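Towel Folding with Two Small Arms: Frequently Asked Questions
Jan 18, 2022 -- by Märta Nordin
14 shares | 6 comments

What is the research question?

We want to know how well a policy learned from human demonstration can fold one towel with two low-cost arms, and how much of the result depends on the first grasp. The project has the name Mindow. Many groups have folded cloth with large industrial arms. We were curious what remains possible when the arms are printed and the motors are cheap.

How was the demonstration data made?

Each demonstration was given by a person who moved two leader arms by hand, and the working arms copied the movement. Heriberto Mosquera and Lejla Vukčević gave most of them. In total we recorded 2,000 demonstrations. After checking, we removed 267 of them, mostly for a lost grasp at one of the corners. We kept demonstrations in which the operator made a small mistake and then corrected it. These are useful for the policy.

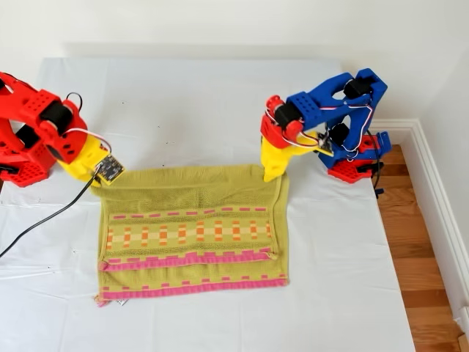

Why do you train the corners separately?

A corner is a small target, and the cloth near it bends before the jaws are closed. If one corner is taken badly, the whole fold becomes crooked, and later steps can not repair it. So we divide the task into two parts: corner grasp, and fold. The corner part sees only short pieces of each demonstration. In our tests this gave better behaviour than one long policy, but the training takes more time.

What does the policy receive as input?

It receives the images from the cameras on the grippers and the joint positions of both arms. There is no depth sensor and no model of the cloth. We tried to add a force estimate from the motor current, but the signal was too noisy with these servos, and we left it out. Grigore Bratu has written a short note on this, and he can send it if you ask him.

Is the towel always the same one?

For the main result, yes. It is a green terry towel with pink borders, and it has patterns which the cameras can find easily. This is a weak point of the study and we say so in the report. A plain grey or white towel would probably be harder. We plan to begin tests with other cloths in May.
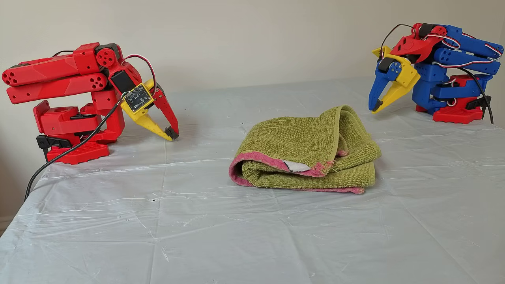

How do you decide if a fold is good?

We take the outline of the folded towel from a camera image and compare it with a rectangle. If the difference is under a fixed limit, the fold is accepted. Blagoje Ristić also judged the same folds by eye, without seeing the score. The two methods agreed in most cases. Where they did not, the reason was usually a loose top layer -- the outline looks fine from one side, but a person would not put such a towel on a shelf.

What is the main result?

We ran 2,000 trials of the corner grasp, and 704 full folds with the final policy. The largest part of the failures came from the first grasp, as we expected. The second largest came from timing. When one arm begins to lift a little earlier than the other, the towel turns, and the fold line is no longer straight. A simple waiting rule between the arms helped more than a bigger network.
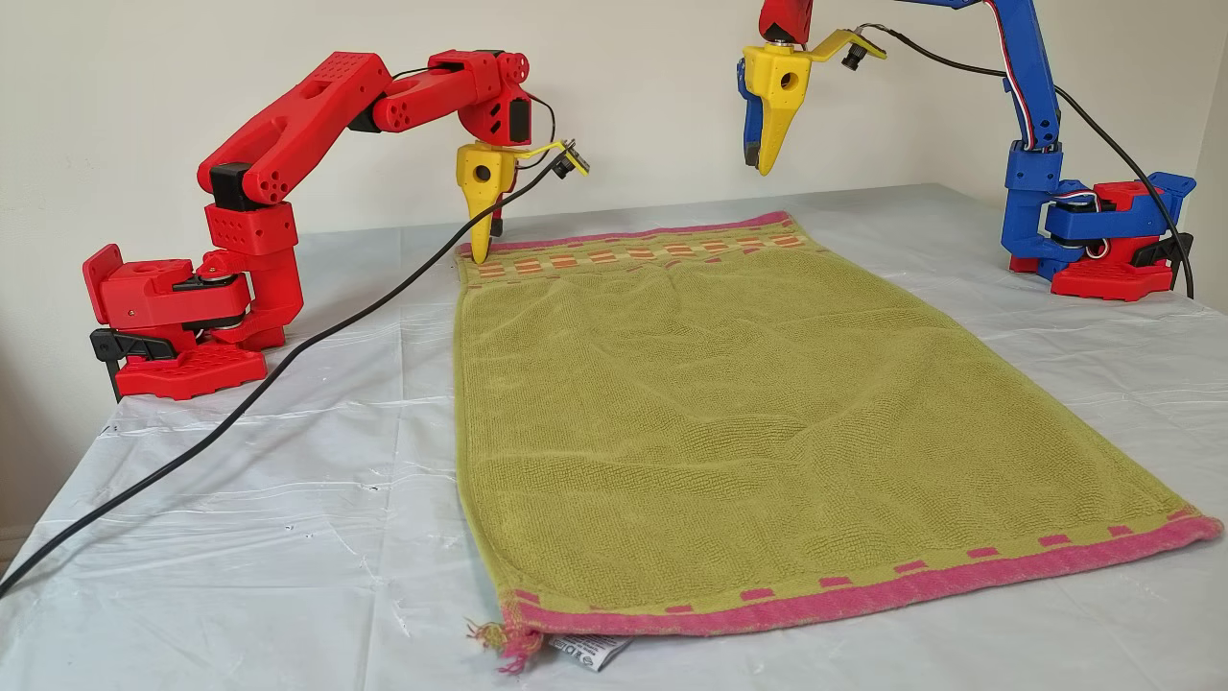 Does the smooth sheet on the table make it easier or harder?

Both. A gripper tip can slide under the hem without catching on the table, which is good. But the towel also moves more easily when it is pushed, so the approach must be slow. We have not yet repeated the full trials on a bare table or on a rubber mat.

Can I use your code and data?

The code for the waiting rule and the outline score is free to use for research. The demonstrations are available on request from our group in Keltside. Please tell us which arms you have, as the joint limits differ and the files must be converted first.

Can a different number of arms be used?

Our colleagues in Jarkdale are trying the fold with one arm and a table clip. They have no numbers to share at this moment. The corner part of our policy should work there with few changes, but the fold part must be trained again.

Whom should I contact?

Write to Märta Nordin for questions on the method, and to Lejla Vukčević for the data. We try to answer within two weeks.

Last updated: 4 days after first posting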